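## 3.2 Collecting Demonstrations by Hand and by Remote Control

Every task in the Dandport set was shown to the system in two ways. In the first, which we call *direct*, a person does the task with their own hands while a head-mounted camera records. In the second, *remote*, the same person sits at the Kindov station and drives the two-armed Akik platform through the task with a pair of hand controllers. The two modes share the same desks, the same props, and the same written task cards. They do not share the same level of operator happiness, a point we return to below.

Task cards were kept short on purpose. An early draft of the wiping card ran to a full page and specified the order of strokes. Operators followed it to the letter and produced demonstrations of people reading. The final version says "Clean up the spill with the towel" and leaves the rest to whatever the operator learned at home. This brings in a good deal of variation. Some people fold the towel first, some bunch it up, and one spent most of an episode getting the corners to line up before touching the desk at all. We kept that episode. A policy that folds too carefully is a problem we would be pleased to have.

After filtering, the set holds 1,086 direct episodes and 300 remote ones. The imbalance is a matter of time and patience. A direct wipe is over quickly, and resetting the desk often takes longer than the task. A remote wipe is a slow negotiation between the operator, the controllers, and a piece of cloth that has no opinion on where its edges are. We discarded 107 remote episodes, most of them because the towel was dropped out of reach and the operator, after a pause, got up and walked over to fetch it in person.

Episodes were trimmed with the Rallis annotation tool, which marks a start, an end, and any number of sub-steps. For wiping we use four sub-steps: *pick up*, *prepare*, *wipe*, and *put down*. The *prepare* step was added late. Our first scheme went straight from pick up to wipe, and annotators kept asking what to do with the stretch in between, where the operator holds the towel in both hands and fusses with it. We had been treating this as dead time. When we cut it out, the trained policy arrived at the desk with the towel in whatever shape it had been grabbed, and pushed the liquid politely from one side to the other.

Figure 4 is taken from the *prepare* step of a direct episode. The towel is already a thick bundle, with the left hand holding it along one side and the right pinching an upper corner. The droplets on the desk lie close to the left hand, and a spray bottle and a lidded plastic container share the work area. Neither object is mentioned on the card. We leave such things on the desk in both modes, as desks in offices are seldom cleared for the benefit of robots.

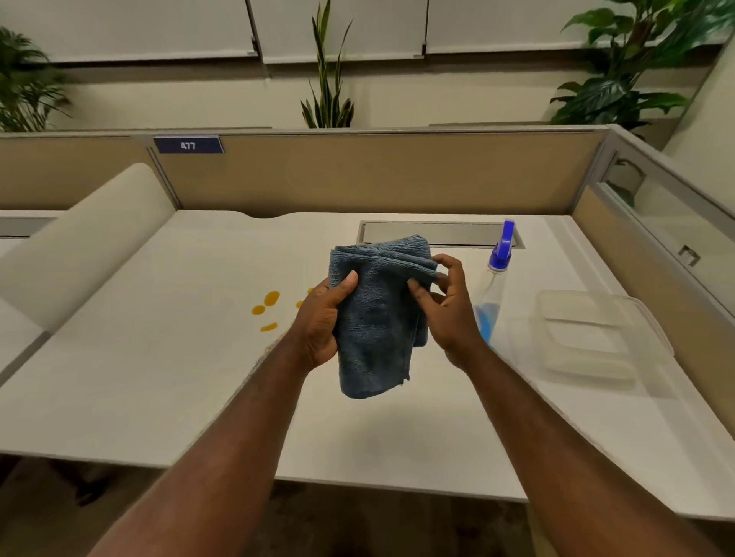

**Figure 4.** Direct demonstration, *prepare* step: both hands on the folded towel, with yellow-orange droplets still on the desk to the left.

Two-handed moments like this one are where the modes differ most. In direct episodes the fingers hide much of the cloth from the head camera, so the exact grip has to be guessed from a few visible knuckles and a thumb. In remote episodes the grip is known precisely from the controller log - it is just seldom a good one. Operators at the Kindov station tended to skip the corner pinch and settle for squeezing the towel from both sides, and we saw no reason to scold them for it.

We therefore use direct episodes to learn what shape the towel should be in before the wipe begins, and remote episodes to learn motions the arms can produce. Hand positions from the direct set are mapped to gripper targets at 1,000 evenly spaced points per episode, regardless of length. This is wasteful for short wipes and a little thin for the operator with the corners. Training details are given in Section 3.3.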